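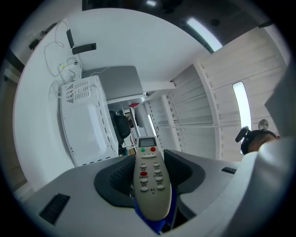 Van Dusen objects that the doubled call of Samuel cannot be a seam between two sources, as the repetition is too even to be accidental. I grant the evenness. What I doubt is the step he takes from it, that an even pattern must come from a single author. A careful editor can repeat a phrase as well as an author can, and copyists did so often enough.

Figure 1. Remote control with a small grey readout, held upright.

4.2 Repetition as evidence

Abernathy's list of doublets in Samuel and Kings runs to 653 entries. Of these, 300 rest on a shared verb and little else - a thin basis in prose with so small a stock of verbs. Lullen drops most of them and keeps those where a name or a place recurs as well. His list is better, though he never says how far apart two passages may stand before the link fails. The two accounts of David sparing Saul (1 Samuel 24 and 26) pass any test one cares to set. The two rejections of Saul (chapters 13 and 15) pass Lullen's test only if Gilgal is given more weight than he allows it elsewhere, a point taken up in section 5.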